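Arm sags and fingers won't let go after holding a door — is this dangerous?

Posted in: Humanoids and legged robots > Faults and safety
22 November 2021

Ukalel

Hello all, and sorry in advance for the length of this. I've read a good many of the old threads and couldn't find quite the same fault, though I may simply be using the wrong words for it.

We are teaching a full-sized humanoid to do laundry. The washing side is a stacked pair of machines, and the job we've been stuck on since October is the upper door. The robot walks up, reaches, takes hold of the edge of the door, swings it open and then is supposed to let go and step back before it deals with the basket. On most runs it does all this rather nicely. On the bad ones the hand closes on the door and stays closed. The controller says the fingers have been told to open, the fingers don't open, and after 20 or 30 seconds the shoulder throws fault 1087 and the whole arm begins to sag, with the hand still on the door. So the weight of the arm goes onto the hinge, and the robot starts to lean after it.

The first time, I did what anybody would do and rushed in to hold the arm up. I got my thumb pinched between the finger and the door rim for my trouble. No real harm done, but it gave me a proper fright and I've been thinking about it ever since.

It's the upper door on the stack that does it, with the arm up and the hand on the rim. 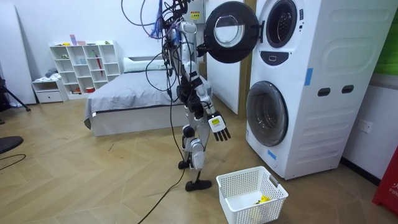
What I've tried so far

I restarted everything, naturally. I recalibrated the hand, which made it better for an afternoon. I lowered the grip force by 15 per cent, and then it began slipping off the door before it was properly open, so I put it back. The other hand never does this, but then the other hand isn't asked to hold anything at that height. With the arm down by its side, the faulty hand opens and closes perfectly happily for as long as I care to watch it.

What I'd like to know is whether this is one fault or two, and what on earth I ought to do in the moment when it happens. Pressing the stop seems wrong if it makes the arm drop, and not pressing it seems worse! Any help very gratefully received.

Flonalport

Oh, you poor thing, I do hope the thumb is better. I've had one of those and it smarts for days.

I'd say you have one fault that looks like two. When the hand won't release, the arm is still trying to carry on to the next bit of the movement, so the shoulder is pulling against a door that is fixed at the hinge. It pulls and pulls, gets hot or hits its current limit, and gives up. Have a look in your log and see whether the shoulder current starts climbing at the moment the fingers are told to open. If it does, the shoulder is fine and you can leave it alone.

As for why the fingers stay shut, your clue is that it only happens with the arm raised. That would send me straight to the wiring. A cable that runs past the elbow or wrist can be perfectly comfortable with the arm hanging down and stretched tight as a bowstring with it up. Switch off, support the arm, lift it slowly by hand to the height of the door and feel along the cable as you go. On ours the connector at the wrist had backed out by the tiniest amount — you couldn't see it at all, but you could feel it click when pushed home. We now leave a little more slack there and tie it down on both sides of the joint.

The other thing I would change, whatever you find, is the program. Don't let the arm move on until the hand has reported that it is open. If that report doesn't come, have it hold still and shout for you.

Now, the safety side, and please forgive me if I sound like your mother. Keep your hands out of there. Find out what your stop button does to the joints before you need it again, because on some machines they go limp and on others they hold. If yours go limp, the robot wants to be on an overhead support with the slack taken up whenever it's working at that door, so that pressing stop is always the safe choice. Then you can press it without having to think. Once the power is off and everything has stopped moving, ease the fingers open one at a time, starting with the one furthest from the hinge, with a second person steadying the arm.

Vestadar

had this. change the hand

Hayes

I agree with nearly all of the long answer, but would add that the door itself deserves a look. Some of these doors spring back a little at the end of their swing, and if yours does, it will be pressing the rim into the fingers just as they try to open. You can test that with your own hand in a moment, with the robot well out of the way. If you feel it push back, have the robot stop a little short of fully open and try the release there.

I wouldn't buy a new hand until you've checked the cable and the door. Ours went back to the maker for the same complaint and came home with nothing found, and we were without it for weeks.

Ukalel

Thank you both so much, and thank you Vestadar too. The current does climb from the moment of the open command, exactly as described, so I shall stop fretting about the shoulder. Our stop does let the joints go limp, I've now checked. I haven't had the cable cover off yet, but I will do that next and nobody is running the door task until I have.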